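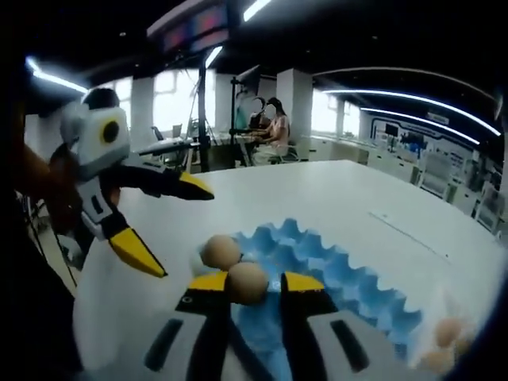 **1/** I signed up for the Bimis grocery app last July and I've been a good little member ever since. Scanned at every checkout. This week I sat down with my receipts to see what I got for it. Long thread, get a coffee.

**2/** The pitch: one point per dollar, and when you hit 2,000 points you get $5 off. The sign by the registers at the Cirkton store says "Your groceries are paying you back!" in letters the size of my head.

**3/** Do the math on that. Spend $2,000, get $5. A quarter of one percent. If I dropped a quarter in the parking lot every time I spent a hundred bucks, and picked it up again, I'd have the same deal and no app.

**4/** "But the member prices!" Yes, let's talk about the member prices. Those are the yellow tags. I think the yellow tag is just the price, and the white tag is a fine for people who didn't hand over a phone number.

**5/** I can't prove that, obviously. What I can do is walk across to Bagheri, the little market on the Eltville side, which has no app, no card and no yellow tags. I bought the same boring list at both. Milk, rice, eggs, onions, canned tomatoes, dish soap.

**6/** Bimis with member prices came out 28 cents cheaper. Without them it would have been a good bit more than Bagheri. So all that scanning gets me back to what the guy with no computer charges anyway, plus 28 cents.

**7/** One shop on one afternoon, before anyone jumps in. It's my kitchen, it's not a study. If your list is all cereal and soda you may well do better. The yellow tags sure do love soda.

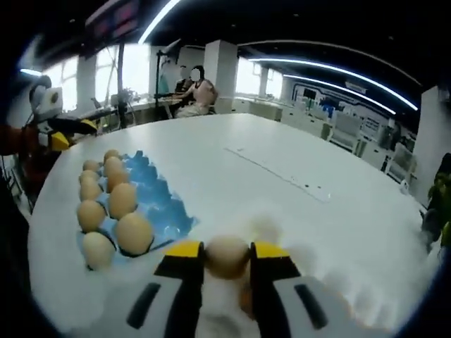

*pantry_grump · Cirkton · posting from the kitchen table*

**8/** OK, back. Expiring points. Over the year I earned 2,524 of them. The app says I have 2,253. I spent a while thinking I'd added wrong.

**9/** I hadn't. 271 points "aged out." If you go 28 days without scanning, they start shaving points off the oldest end. I was away visiting family for five weeks and apparently that was disloyal of me.

**10/** Is it in the terms? Sure it is. It's under a heading called "Keeping Your Account Fresh." I've read that section three times now and I still couldn't tell you which day the clock starts. The day you shop? The day the points post? They post late, too.

**11/** I asked at the service desk. Very nice people, no complaints there. They told me to ask in the app. The app has a help page. The help page told me to visit my service desk.

**12/** Somebody always says "it's free money, why are you mad." I'm not that mad! It's 271 points, call it 68 cents. What bugs me is being told it's a gift. They get every item I buy with a time stamp on it. If that were worth nothing they wouldn't have put up a tent in the parking lot to sign us up.

**13/** And it works on me, that's the embarrassing part. I caught myself buying a second jar of pasta sauce for "50 BONUS POINTS." Fifty points is twelve and a half cents. The jar was $3.79. I had sauce at home. I have a lot of sauce at home.

**14/** The personalized coupons are another one. Mine are always for things I was going to buy in the first place, or cat litter. I don't have a cat.

**15/** What would change my mind: put the dollar value next to the points. "You have 2,253 points ($5.63)." One line of text. Every gas station manages to show me dollars and gallons on the same screen.

**16/** Also, let me use the leftovers. You can only cash in blocks of 2,000, so once I take my $5 I'll have 253 points sitting there waiting to age out unless I keep coming back. Which I guess is the idea.

**17/** Few people asking if I'm deleting it. No. The white tags are worse and I shop there when it rains. But I'm done chasing bonus points, and I've moved the basics over to Bagheri. It's a ten minute walk and they'll sell you one onion.

**18/** If your store's program is better than this, post the numbers. Points per dollar, dollars back, what expires and when. "I save so much!" doesn't count, the receipt says that too. Mine claims I saved more last month than I spent on produce, and I'd love to know compared to what.

**19/** Edit for the person asking: yes, I cashed in the $5 tonight. It won't work on dairy.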